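Undcombe open house: old furniture, good tablecloths and a lot of tomatoes

9 Mar 2025

I'd been meaning to get over to Undcombe since January, when Mayuree Tanasarn told me the old Pollock building was opening its doors for a day. She teaches a table-setting class there (small groups, six people at most) and she'd promised me coffee and a proper look around. So I packed a sandwich I never ate, took the slow road past Stutberg and got there a little after the first tour had left. Typical me!

The ground floor is mostly furniture. There are sideboards, sewing boxes, a row of dining chairs waiting for new seats, and a long shelf of drawer pulls sorted into jam jars. I could have stayed with those jars all afternoon. The man at the desk told me they have 451 pieces on their books at the moment, and that they'd stopped taking in wardrobes because of the stairs. I believe him – those stairs are steep, and there's a turn halfway up that I wouldn't want to meet with a mattress.

Upstairs is where Mayuree has her rooms, and that was the part I'd really come for. She likes a busy cloth. Plain white linen makes her think of hospitals, she says, and she'd much sooner have roses and scrolls and let the dishes fend for themselves.
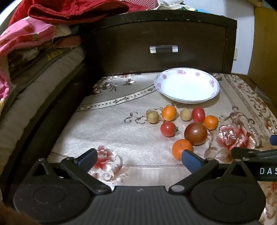
I asked her where she finds her cloths and got a very long answer involving two markets, an aunt, and a shop called Duka that apparently never opens when it says it will. She buys by feel. If it slides around under a plate, she puts it back. If it has a bit of weight to it, she'll haggle, and she's a much better haggler than I am (I once talked a man UP by two dollars without noticing).

We got onto small produce after that, which is her other great love. A big fruit bowl piled to the ceiling is fine for a hotel lobby, but at home she wants things you can pick up and eat in a bite or two. Cherry tomatoes, mandarins, little potatoes for later. She puts them straight on the cloth near a dish with flowers around the rim and lets people help themselves. I've been doing it at home ever since and my kitchen looks a lot more cheerful for it, although the cat has opinions about anything round.
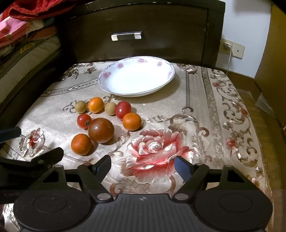

Do you need to book for the upstairs rooms? On open days you can just walk up, but the classes fill quickly and you'll want to put your name down at the desk.

Lunch was in the yard – soup, bread, and a tomato relish that I went back for twice. I ended up sitting next to a couple who had come over for a chest of drawers and were trying to work out if it would fit in their hatchback. It wouldn't. They bought it anyway and arranged to come back with a trailer.

I came away with a small stool, four mismatched drawer pulls and a flowered cloth of my own, slightly too long for my table. Parking is in the field behind the building and gets muddy by the gate, so wear sensible shoes. The café corner takes cash only, and the relish is sold by the jar next to the door.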